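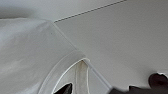 Wrist camera, close approach to the rim of a white part. Finger at lower right.

Student Projects > Robotics > Manipulation

Close-Range Grasping With a Wrist-Mounted Camera: Term Report
Ridwan Ginting, Skye Haldane, Marit Amundsen
Supervisor: Mhairi Lamont

Last updated: Feb 2, 2019

1. Purpose

The project continues the Sikmont arm work begun by the previous group. Their system located parts with a fixed overhead camera and moved the gripper to a stored offset. It had no image data for the last part of the approach, where the arm itself blocked the overhead view. Our task was to collect and label wrist camera images at short range and train a small model to find graspable edges in them.

2. Data collection

The arm was driven by hand with the Skollau controller. One person operated it and a second started and stopped the recording. Frames were saved during the approach, at contact, and during withdrawal. After removing duplicates and frames with heavy motion blur, 2,000 frames remained. Of these, 1,250 were labeled and used for training. The rest were kept for later use.

Labels were drawn in Jinuvico as polylines. Three classes were used: object edge, opening rim, and gripper. Eilidh Jardine from the vision course checked a portion of the labels and returned a list of corrections, most of them for rims that had been marked as plain edges.

3. Observations on the images

White parts on pale backgrounds were the hardest case. In the approach view at the start of this report, the white body and the light gray panel differ only slightly in tone, and the boundary is carried mainly by the thin bright strip between them. The upper end of the boundary is softer than the middle. A detector with a fixed gradient threshold lost the upper end in most frames of this type. Lowering the threshold recovered it but also picked up stains and background seams.

Rims gave better results than straight edges. The inner lip usually produces a narrow highlight, and the curve is distinct enough for the model to separate it from a panel joint.

4. Gripper masking

The gripper enters the image at nearly every pose. It is dark, close to the lens, and often out of focus, so its outline changes with finger position. The first version of the mask was one fixed polygon.
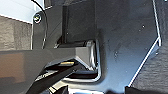
The polygon failed when the beveled edges of the gripper reflected light, leaving bright lines that the detector reported as object edges. We replaced it with four masks indexed by finger opening, each drawn with a margin beyond the visible outline. False edges on the gripper dropped sharply. The cost is a loss of usable image area, mostly at the bottom, where the fingers and the target tend to overlap.

5. Calibration

Camera-to-wrist calibration was done with the Geddes routine using nine poses. It was repeated whenever the bracket screws were touched. Cable drag was a suspected source of drift in one session, but we did not isolate it and the data from that session was excluded.

6. Remaining work

- Retrain with the corrected rim labels.
- Test a diffuse light at the wrist to reduce glare.
- Interpolate between masks at intermediate finger openings.
- Run closed-loop approaches at reduced speed.

The closed-loop runs are planned for June, subject to arm availability. Skye will maintain the label files until then, and Marit has the calibration notes.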